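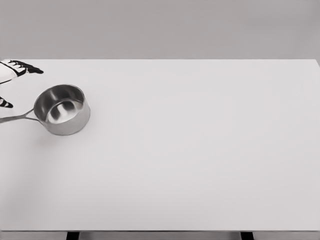 Work papers at home: tips for hourly people

Quick page, written between shifts. I'm a steward at the Vekstead plant and I get the same call over and over. My check is short, what do I do. First thing I ask is what have you got on paper. Usually nothing, or a shoebox.

So this is the household end of it. Not legal advice, ask your rep or a lawyer for that. Just how to keep the stuff so you can find it.

The hours notebook

Get a bound one, not spiral. Pages fall out of spiral and then it looks like you tore them out. Cheap composition book is fine.

Write down the date, time in, time out, meal break start and stop. That's the whole entry. Do it the same day, in pen. Sunday night from memory for the whole week is worth a lot less.

Made a mistake? One line through it, write the right time next to it, initial it. No white-out.

If you were told to do something before clocking in (warm up the line, unload, put on gear, sit through a meeting) write who told you and how long it took. Just the facts. Save the opinions for your brother in law.

Keep it where you drop your keys. Mine hangs on a nail by the back door with a pen on a string. The pen on a string is the part that matters, I went through a whole winter of good intentions with no pen.

Pay stubs

Paper ones: accordion folder, one pocket per month. Newest in front. When the year's over put a rubber band around the lot and write the year on a piece of masking tape.

Online ones: download them. Don't count on the portal. When Anitz switched payroll companies everybody at our place lost the old log in and it took weeks to get anything back out. Save as PDF, name it year-month-day so they sort themselves. 2 copies, one on the computer and one on a thumb drive in the folder with the paper.

No computer? Library will let you print. Bring change.

Check every stub against the notebook before you file it. Takes 13 minutes if you've kept up, a whole evening if you havent. Look at:

Regular hours
Overtime hours and what rate they used
Shift differential, if you get one
Dues (right amount, and taken out once)
Any deduction you don't recognize

Put a pencil check mark in the corner when it matches. If it doesn't match put a sticky note on it and leave it out on the counter where you'll be annoyed by it. Filed away means forgotten.

Thermal paper

Punch clock slips, parking receipts, boot receipts from the supply store. That shiny paper goes blank. Keep it out of the sun, off the dash, not in a plastic sleeve and not anywhere near the stove. Photocopy it or take a picture with your phone the day you get it, then staple the slip to the copy. Staple at the top edge, away from the numbers.

No tape over the print. I've seen tape eat a whole line of it.

The contract book

You got one at orientation. You don't know where it is. Ask for another one, the local has a box of them.

Then:

Write your name and hire date inside the cover. Hire date is your seniority and people get it wrong by months.
Tab these pages: overtime, vacation, discipline, grievance steps, bidding. Five sticky flags.
If there's a side letter or a memo, fold it in and tape one edge to the page it changes. Otherwise you'll be quoting me the old language.
Keep it with the notebook. Not in the truck. Trucks get hot and books come apart, plus you never have the truck with you when you're on the phone with me.

Ours still has the old office number on the back. It's extension 606 now, write that in.

The grievance folder

If you've got one going, it gets its own folder. Any color as long as it isn't the same color as the others. Tibor Szalai over in Zillthorpe uses red and I stole that from him.

Front of the folder, on the outside, write the deadlines. Big. Every contract has time limits for each step and they're short, and a good grievance filed late is a dead grievance. Copy them on the fridge calendar too so the rest of the house sees it and nags you.

Inside: your copy of the form, a page of notes, names of anybody who saw it, copies of the stubs or slips that go with it. Copies. The originals stay in the accordion folder. Don't hand your only copy to anyone, including me, I lose things.

Notes page. Write what was said as near as you can remember, who said it, where you were standing, what time. Same night. Skip "he was being a jerk", put down what he said and let it be.

Letters from work

Keep the envelope. Staple it to the back. The postmark shows when it was mailed and sometimes thats the whole argument.

Write the day you got it on the top right corner. Don't write anything else on it.

Texts from the boss: screenshot with the name and the time showing. Email it to yourself at your own address, not a company one. Phones end up in the sink.

And don't carry company documents home that aren't yours. Schedule posted on the wall, ask before you copy it. If you're not sure what you can have, ask the steward before, not after.

Work clothes and gear money

If the contract pays toward boots or glasses, you need the receipt, and you need it inside the window. We had a guy, Nattawut Prasertsri, good worker, bought boots in July, turned in the slip way past the cutoff, got zip. He now keeps an envelope with a clothespin on the side of the refrigerator. Anything from the supply store goes in the clothespin. I liked that so I do it too.

Wash stuff too. If you launder your own coveralls and there's an allowance, jot down the loads in the back of the notebook.

Where to put it all

One spot. A plastic file tote with a lid, up off the floor. Basements flood. Luangrath Street had water in the basements two springs in a row and I helped a widow dry pension letters on a clothes rack with a fan. It works ok, separate the pages first, don't use a hair dryer on high.

Tell someone in the house where it is. Pension stuff, life insurance through the local, beneficiary forms. Beneficiary form especially, pull it out and look at the name on it. Still your ex? Fix it.

How long to keep it

Ask the local or whoever does your taxes, it depends on what it is and what state you're in. Me, I keep stubs for years and anything to do with the pension for good. Doesn't take much room. One tote is holding 20 years of mine and the lid still shuts.

Start tonight

No need to sort the shoebox first. Start the notebook with todays shift, file the next stub when it comes, and work backward through the box when it rains.

Bring the notebook when you come see me. I'm in the break room before second shift, most days.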